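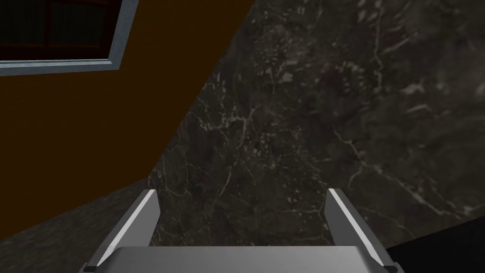

Catari Biaxial Test Frame for Films, Fabrics and Thin Sheets

Product code: Catari 563
Manufacturer: Clalthorpe
Category: Mechanical testing, soft and flexible materials

Overview

The Catari is a floor-standing test frame that pulls a flat specimen along two axes at right angles to each other. It is intended for laboratories that study coated fabrics, elastomer sheets, polymer films, perforated sheets and other materials whose behavior in one direction depends on the load carried in the other. Each axis has two opposed drives, so the center of the specimen remains in the same place throughout a test when the drives are run as matched pairs.

The frame is supplied to university departments, materials suppliers and contract test laboratories. It may be ordered with the Hestis grip set, with customer-supplied grips, or as a bare frame for groups that make their own fixtures.

Principal features

Four independent drives, operated singly, in opposed pairs or all together
A load cell on every drive, with readings stored separately for each
Displacement control, load control and mixed control, selectable for each axis
Open center above and below the specimen for optical measurement
Adjustable feet and a locking transport position

Load and displacement

Load cells are fitted at the factory and are delivered with individual calibration certificates. Customers should specify the expected peak load when ordering. A cell chosen well above the working range will give poor readings at the beginning of a test, where much of the useful information on soft materials is found. Customers who work with both light films and heavier coated fabrics are advised to order a second set of cells. Cells can be exchanged by a trained operator in the laboratory, and the controller recognizes each cell when it is connected.

Displacement is measured at the drives. For materials that slip or thin at the grips, strain should be measured on the specimen itself with an optical system. Two mounting rails are provided for this purpose, one over the specimen and one beneath it. Cameras and lenses are not included. 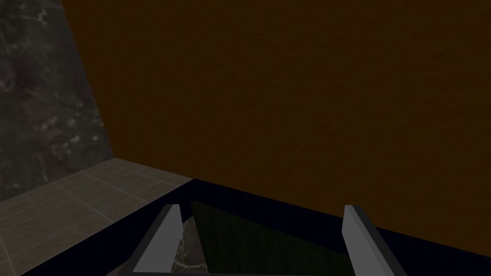
The maximum distance between opposed grips is 385 mm on either axis. Smaller specimens are held by moving the drives inward before the test, and the starting position may be saved as part of the test method. Cross-shaped specimens give the most even strain in the central area. Square specimens can be tested with the multi-point hooks in the Hestis set, although the strain near the corners will not be uniform and should be left out of any calculation.

Hestis grip set

The Hestis set contains four flat-faced grips, four multi-point hook bars and the tools required to fit them. The flat grips are closed by hand with a torque wrench. Replaceable faces are available in smooth steel, rubber and a fine tooth pattern. The rubber faces suit most films. Toothed faces should be used only on woven and knitted materials, as they will start tears in an unsupported sheet.

Hook bars distribute the load across a number of points along each side of the specimen and allow the side to widen or narrow as the test proceeds. They are recommended for materials with a large sideways response, including patterned sheets that expand in both directions when pulled. Punch templates for hook holes are supplied with the set and may be reordered separately.

Merrick control software

Merrick is included with every frame and is licensed to the instrument, with no limit on the number of users. Methods are built from a series of steps: preload, ramp, hold, cycle and return. The two axes can follow the same steps or different ones, and any step may be ended by time, by load or by displacement. 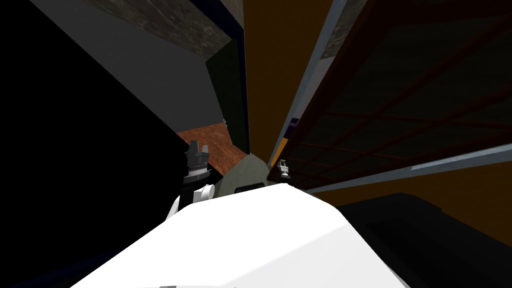 Data are written to plain text files with a header that records the method, the cell serial numbers and the date of last calibration. The files can be opened in any spreadsheet or analysis program. A running plot of load against displacement is shown for each axis during the test, and the operator may add notes at any point – these are saved with the time at which they were entered.

Merrick can send a trigger signal to an outside camera at the start of each reading. Laboratories that already own an optical strain system should ask Clalthorpe to confirm that the trigger is compatible before placing an order.

Site requirements

The frame weighs 655 lb without grips and must stand on a level floor at ground level or on a floor rated for the load. It should be kept away from doors, air vents and machinery that produces vibration. Clearance is needed on all four sides for loading specimens and reaching the drives. A dedicated electrical outlet is required, and an emergency stop is fitted at two corners. Compressed air is not needed.

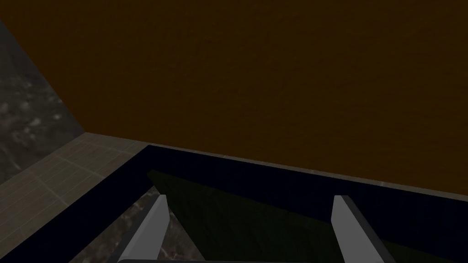
Ordering and delivery

The Hestis grip set is priced at $2,475 when ordered with a frame. Prices for the frame depend on the load cells selected and are given by written quotation. Quotations issued before the end of October will be honored through the end of the year.

Installation and one day of operator training are included. Annual calibration can be arranged under a service agreement or booked as a single visit. Please quote the product code, the materials to be tested and the expected peak load on each axis in all inquiries to Clalthorpe.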